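Bodas reales en la prensa: memoria del proyecto

Leímos 459 portadas de la revista Bailly y nos encantó descubrir cuánto pesa el vestido – ¡mucho más que la ceremonia!
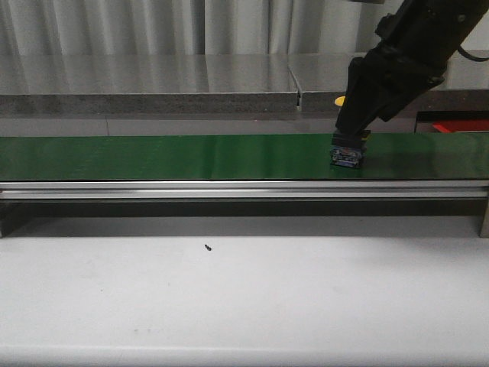
Los titulares amables ganan con claridad, sobre todo en diciembre, cuando salen los especiales de familia.
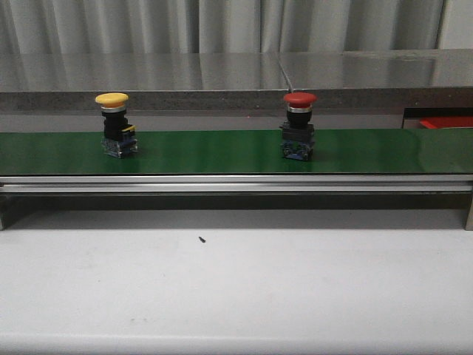 Veerle Verstraete
Estudiante, coordinadora del proyecto

Para la segunda parte comparamos 2 revistas, Bailly y Prakeck, y esta última dedica más páginas a los paseos y los gestos de cariño.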